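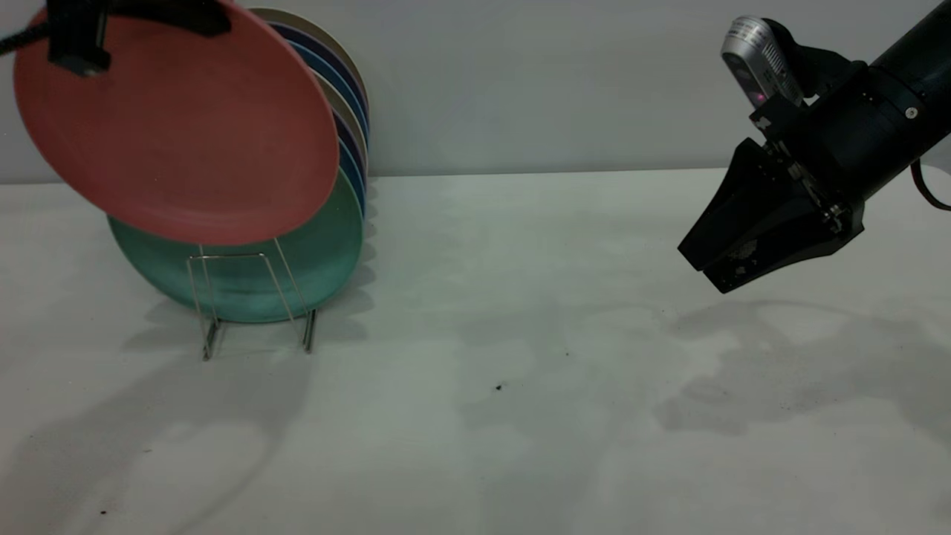

April, glaze bench, 9:40 a.m.

Opened the Starthorpe kiln this morning and the new satin base is gorgeous! Batch 191 is the one where I cut the whiting and let the cooling run slow from the top, and the surface came out soft all over, with none of the greasy shine we had on the last lot. What I'm after is a pink that sits quietly next to strong color. The matte salmon plate up in front of the stack is very nearly the target, and I love how it gets on with the dark navy and bright blue rims behind it. Ours still leans a touch orange. Less stain next time, I think, or the same stain over the Zornley white slip (want to try both).

Notes on the mix, before I forget. Sieved twice through the fine mesh, left overnight, and it had settled like a brick by morning. A pinch of Epsom salts fixed it. Dipped to a slow count of three, then straight onto the rack. Test tiles with a second dip ran at the bottom edge, so single dip only on anything with a foot ring.

Made up 533 grams of dry mix and used nearly all of it. The rest is in the lidded tub marked YEN 2, top shelf, please don't top it up with water!

The Gakus clay is a real joy on the wheel but it shrinks more than the old body, and two of the wide bowls show fine crazing inside. Could be fit, could be that I put it on too thick. Going to run 40 tiles across both clays, thin to thick, and lay them out by the window so we can all argue over them.

Also: cone pack on the bottom shelf bent further than the top one. Bottom is running hot again. Moved the tall pieces up for now.

Next load goes in after lunch. Still need to wax the feet and find the good tongs.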